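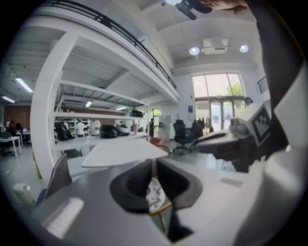 We've had the Grema capture kit on loan and the loan ends this week, so I'm putting my notes in one thread before I forget them. We paid nothing for it and the supplier hasn't seen this.

The kit comes in two parts. One is a pair of hand-held grippers with printed marker squares on them. The other is a pair of wrist trackers for when you want the person's bare hands doing the job. You can buy either part alone or the lot for £3,000, before software.

Software is a yearly licence on top. I asked Saretti, who sell it here, whether you can export your recordings if you stop paying. Yes, in the full format. I asked for that in writing and got it the same afternoon.

Setup first. The guide says 20 minutes. Neusa Mendonça and I took most of a morning, and a good part of that was our own network. The calibration itself is quick once you know you have to hold the board still at each stop. The guide mentions this on page 33, well after the calibration section.

The grippers are comfortable for short jobs. Picking up boxes, opening drawers, moving things between shelves, all fine. The trigger is light and the fingers close evenly. My forearm knew about it by the end of an hour, and Harvey Girard, who has bigger hands than me, said the handle was too short for him.

Big rooms with a lot of daylight were my main worry. Tracking dropped out when I faced a bright window square on, and came back as soon as I turned. If you have blinds, use them. If you don't, plan the task so people work side on to the glass.

Glossy surfaces are the other one. Pale tabletops throw light back up at the markers. We moved two tasks to a duller spot and the dropouts went away. I'd call that a nuisance and no worse.

Battery: the box says two hours. We got 87 minutes on the right gripper and a bit more on the left, both from full, both recording the whole time. Charging is by ordinary USB-C, thank goodness.

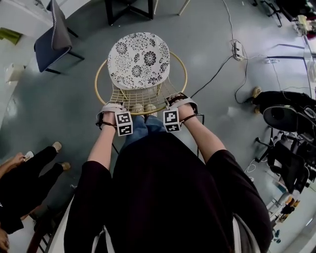
The wrist trackers are the part I'd pay for. They go on faster than the grippers, people forget they're wearing them, and there's no trigger to learn. Furniture is a good test of them, as you nearly always need two hands and you can't lift it with a pair of pincers. Taking hold of the wire stool by its gold rim leaves the fingers free to close properly, and the marker cubes sit on the backs of the hands where an overhead view can read them.

Strap fit matters more than the guide lets on. Too slack and the cube rocks when you lift, and then the recorded hand wobbles when the real one didn't. Sarita Joshi has narrow wrists and had to pull hers to the last notch. A smaller size would help. Saretti say one is coming in April — I'll believe it when it's in the catalogue.

Loose sleeves are a pain. Cuffs slide down over the cubes. Short sleeves or rolled up, every time. We made it a rule on the first morning and wrote it on the door.

What you get out: hand position, the video, and a file of events you can mark yourself. The event marking is clumsy. You do it afterwards, in a timeline that jumps back to the start each time you save. I reported it. Reply was polite and didn't include a date.

Support has been decent. Aitana Sotomayor at Saretti answered 4 emails from me, all of them with a proper answer in the first reply. One strap buckle cracked and a spare came without argument.

Against the Joubert set we had last year: Joubert has the better gripper, firmer and better balanced. Grema has much better wrist gear and the export is less of a fight. Joubert costs more and charges you for the calibration board.

So, would we buy it? The wrist trackers, yes. I've put the request in to Amparo Aranda for those and one year of the licence. The grippers can go back in the box until somebody lengthens that handle.

If anyone at Sterkstead is still using theirs with the older firmware, message me. I'd like to know if the daylight problem is worse or better on it, and I have the kit until Thursday's courier... scratch that, until the courier turns up.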